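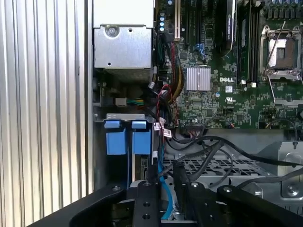
**Why did the disassembly cell at Zuminside stop work in May?**

A force limit on the robot's wrist was exceeded while a cable was being pulled, and the safety controller cut power to the arm. No one was hurt.

The Zuminside recycling center reported the fault to its equipment supplier, Karagiannis, the same afternoon. According to the center's notice, the arm was working inside a Dell desktop computer when the pulling force reached 162 newtons. The limit set for that task is 50. The controller should have stopped the arm at the lower figure, and the delay is now the main subject of the review.

Orestis Sfakianakis, who heads operations at the center, said the cell would remain at reduced speed until the supplier had completed its tests. "The stop came late, and we are treating that as a safety matter," he said.
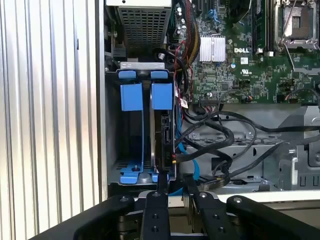 The supplier's first findings point to a setting left unchanged after a software update to Kidum, the program that controls the cell. The update had been installed eight days before the fault. A corrected version is being tested on scrap units, and staff must remain outside the fence whenever the arm is powered.

The center has processed more than 190 computers in the cell this year. Drive removal will be done by hand at the Zisley site for the time being. Customers with equipment awaiting data destruction will be contacted directly if their return dates change.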